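Chapter 7
Sorting and Packing Small Soft Goods
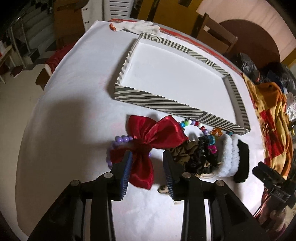
Figure 7.1 Hair accessories on a white-covered table, with an open striped tray.

Small soft goods are items of fabric, elastic or strung beads that hold no fixed outline. Scrunchies, bows, hair bands and beaded bracelets fall in this group. Their packed volume depends on how they are laid down, and a count alone does not determine the size of tray required.

This chapter treats the sorting of mixed accessories into shallow trays. Section 7.1 defines the sorting classes: closed loops, tied forms, strung beads and rigid clips. Section 7.2 covers order of placement. A large satin bow is placed before the loops, with its knot down and its loops spread. Clips are placed last. Section 7.3 deals with tangling between bead strings and elastic.

The worked problems use the Gullusa packing list, which contains 600 pieces in 7 classes, and a tray with walls 90 mm high. Fill limits follow the Cernetex table in the appendix. Readers should be able to calculate tray area from Chapter 6 before continuing.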